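How to Soften Butter When You Forgot to Take It Out

Every cookie recipe begins with "softened butter," as if you had known this morning what sort of person you would be by evening. You didn't. The butter is in the fridge and could be used to prop up a car. These are the ways out, in the order I'd try them.

What you're aiming for

Soft butter takes a thumbprint but keeps its corners. If it looks shiny or has started to slump, you've gone past soft and are on your way to sauce. For creaming with sugar you want it a little cooler than you think, as the mixer will warm it up further. For spreading on toast, do as you please.

Method 1: Cut it up

Weigh out what you need (my standard batch takes 200 grams) and cut it into cubes the size of dice. Spread them on a plate with gaps between them. In my kitchen they're ready in 20 minutes. In August, go and look sooner. This is the dullest method and the one I use most.

Method 2: Grate it

Use the big holes on a box grater and leave the wrapper on the end you're holding. Grated butter softens by the time you've found the baking soda. You then have to wash the grater, a job I've been known to put off until it became somebody else's.

Method 3: The warm glass

Fill a tall glass with hot water, leave it for a couple of minutes, empty it, dry it, and turn it over on top of the butter. It works on a short piece standing on end. It doesn't work on a whole block, whatever the internet says – the outside melts and the middle stays exactly as it was.

Method 4: The microwave

Cut the butter first. Set the power to the lowest setting you have and go in bursts of five seconds, turning the pieces over between bursts. On an oven with dials, the timer is vague at the short end, so count in your head and open the door yourself. Full power will give you a puddle with a cold lump in it, like a small sad lake.

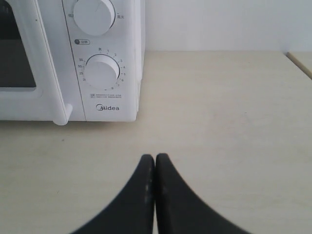
Page last changed: 2026-09-26

If you've melted it anyway

Don't put it in the fridge and hope. It sets again grainy and won't hold air when you beat it. Use it for brownies, pancakes or anything else that starts with melted butter, and cut some more for the cookies. I own a Brikier butter dish for exactly this kind of planning ahead. It holds paper clips.

Salted butter goes through all of this the same way. Spreadable butter from a tub is already soft, but it often has oil in it, and your cookies will come out flat and wide.

Next in this series: bringing eggs to room temperature, in a bowl of warm tap water.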